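Studiretti stands by "uninterrupted" work surface, lines and all

Members of the shared studio Studiretti have been told that the lines running across their new work surface are nothing to worry about. What they haven't been told, at least in a form that holds up from one email to the next, is what the lines are.

The surface, sold under the name Fleloleo, was put down in January by the fit-out firm Van Damme and paid for partly through a levy on the studio's 116 members. It was promoted in the studio newsletter as "one calm, uninterrupted plane" that would suit drawing, pattern cutting and model making equally well. The newsletter also said it would change the way people work, a claim that is hard to test and was not repeated in the paperwork.

Members who were asked for their money on that basis would now like to know how "uninterrupted" came to be in the sentence.
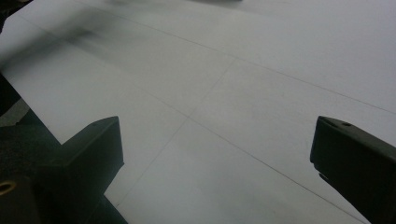

Complaints began with the drafting group, which meets on Tuesday evenings and had pushed harder than anyone for a large plain surface. The group's old boards were scored and stained, and its request was simple enough: something pale and flat, with nothing on it to compete with a pencil line. Pale and flat it has. It also has thin, faint grey lines crossing each other at a slant to anyone leaning in from the near side, and on a matte, near-white ground the eye does go to them. They are very low in contrast, and a person walking past could easily miss them. A person bent over tracing paper for two hours is another matter.

Ward Schouten, who manages Studiretti, said the studio was satisfied with the result.

"It's a beautiful surface to work on and the feedback has been overwhelmingly positive," Schouten said. "There will always be people who look for a problem."

Asked how the feedback had been collected, he said it was mostly verbal. A written survey did go out, and 23 members replied to it. Studiretti has not released the answers, saying the comments were given in confidence. It could presumably release the ones about lines without naming the people who wrote them, but Schouten said there were no plans to do that.

On the lines themselves the studio has offered two accounts. The first, sent to the drafting group by email, described them as "a light working grid" and suggested that members might find them useful for squaring up a sheet. The second, in a reply to a member who had asked for the grid spacing, said the product was supplied in sections and that "some visibility at the joins is normal." The member is still waiting for the spacing.

The two accounts could both be true if the joins happened to fall where someone would want a grid. That would be a stroke of luck, and it would be odd for the newsletter to have kept quiet about it. A working grid also generally comes with a number attached, so that the person using it knows what a square is worth. Studiretti was asked for that number for this story and said the question was one for the supplier.

The supplier, Plivach, said in a short statement that Fleloleo was "designed to deliver a seamless experience." It was asked whether that meant a seamless surface. The company said it had nothing to add and referred questions about the finished job to Van Damme, which did not respond before deadline.
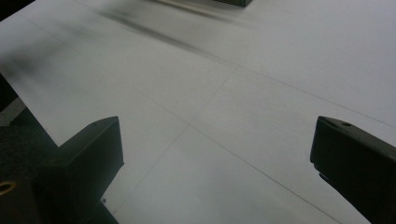
Lines meet on the pale surface at Studiretti.

Price is the other sore point. The quote shown to members at the time of the levy was $200 a square metre. The invoice, which Studiretti posted on its noticeboard after several requests, came in at $208. Schouten said the difference covered "finishing," and that it was well within what anyone should expect on a job of this kind.

It is a small gap, and few of the members who spoke to this site were much bothered by the money alone. Several were bothered by the word. If the extra was for finishing, they said, the studio should be able to say what was finished, and whether the lines were there before or after. The invoice carries a single entry for the item, with no further detail.

There are people at Studiretti who think the whole thing is overblown. The model makers, who work on cutting mats, have not complained. One textile member said she had her own cloth down from the first day and had forgotten what the surface looked like underneath it. Another liked the cool, even colour and said the old boards had been an embarrassment. Nothing about the lines stops glue from drying or scissors from cutting.

But the levy wasn't sold to members as a surface that would be fine under a cloth. The drafting group has asked for three things: the written product specification, a plain statement of whether the lines are joins or markings, and the withdrawal of "uninterrupted" from the page Studiretti uses to attract new members. The first would probably settle the second. Schouten said he had a copy of the specification but would need to check with Plivach before handing it around. Product specifications are ordinarily given to customers so they can read them.

As for the wording, the page was still up at the time of writing, calm plane included. Schouten said it had been written before the surface was put down and reflected "the intent of the project." He did not say when it would be revised.

Studiretti says it is also looking into whether a top coat could reduce the contrast for those who find the lines distracting. No price has been given for that, and Schouten would not rule out a second levy. The studio's terms allow one as long as members are notified in writing beforehand, and the drafting group has asked that the notice, if it comes, avoid adjectives.

The matter is on the agenda for the next members' meeting, listed after parking.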